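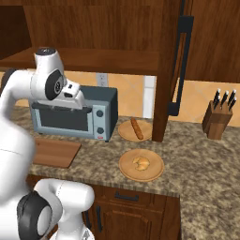 On Fri 12 July, Markos Zervas wrote:

> Since we moved to the new build, the toaster oven task in the Drakos kitchen fails on my machine before the arm even touches the door. The wrist stops short, the joint 4 warning comes up, and the run ends. I have reset the controller gains to the defaults and it made no difference. It does it with the plates on the counter and with them taken out, so I don't think it's a collision with the food.
>
> Two questions. Is there a written setup for this cell anywhere? I only have the notes Angeliki sent in March and they stop at the base mount. And does anyone else see the fingers jitter when they are closed on nothing?
>
> Markos

Hi Markos,

Yes, I saw the same stop after the update. It comes from the base offset. The old build measured the base height from the floor and the new one measures it from the top of the mounting plate, so if you carried your old config across, the arm is sitting 27 mm too low. That's enough to run the wrist into its soft limit on the way over the front edge of the counter. The gains have nothing to do with it. You can put yours back.

As far as I know there is no written setup apart from Angeliki's notes. What follows is what I do, starting where hers stop.

**Base**

1. Open the cell config and look for `base_ref`. It should say `plate`. If the line is missing, you have an old file, and the new build won't complain about it.
2. Set the base height again with the arm in its folded pose. Don't do it with the arm already reaching over the counter. The solver will try to keep the hand where it is and you get an odd elbow.
3. Save, close, reopen. The viewer keeps the old base transform until you do.

**Home pose over the oven**

I park the hand just above the front edge of the toaster oven, more or less over the door, pointing down and forward. From there the approach to the handle is short and the elbow stays low in front of the counter. If you park farther back, the forearm gets close to the wooden shelf over the oven, and sooner or later a random start will put it through the shelf.

Check the pose from the side camera as well as the one behind the arm. From behind, the near link takes up much of the left side and the gripper hides part of the door handle, so it's easy to think you are lined up when you are a finger width off.

**Door**

The hinge friction was reset in the update too. Ours had been tuned by Ifigeneia against the real oven in the Etgate lab, and the new asset file overwrote it. Her values are still in the `hinge_old` file. Copy the friction and damping lines across and leave the rest alone. The joint limits in the new file are the better ones.

**Fingers**

I get the jitter too, only with the fingers fully closed and no load. The two finger pads overlap slightly at zero and the contact solver keeps pushing them apart. I set the closed position to a hair above zero and it went away. Styliani prefers to turn off contact between the two pads. Either works, but don't do both, or thin objects start slipping out.

**Food and plates**

Leave them in for testing. The croissant and the sausage each have their own collision mesh, and the croissant's is heavy: 3792 faces, where 1322 would do. If your step rate drops when the hand comes near the plates, that is why. I have a reduced mesh and can send it.

**After any change**

I run the open-door test with seeds fixed, then the full set. Before I corrected the base, nearly every run ended at the wrist limit. With it corrected, 993 runs went through without the joint 4 warning. A few of those still missed the handle, and I haven't looked into why. My guess is the handle grasp point, which sits a little low on the asset.

I also keep a plain text log next to the config with the build number, the base height and whatever I touched. It saved me a day when the Zelis export changed the units on the joint limits. If you start one for your copy, please put the base height on the first line so we can compare.

One thing I can't answer is whether the drawer task under the counter needs the same correction. I'd expect so, as it uses the same base, but I haven't opened that config since the update. Ifigeneia, have you?

Markos, if it still stops after you fix `base_ref`, send me the config and the last part of the controller output, from the first warning on.

Austra Kütt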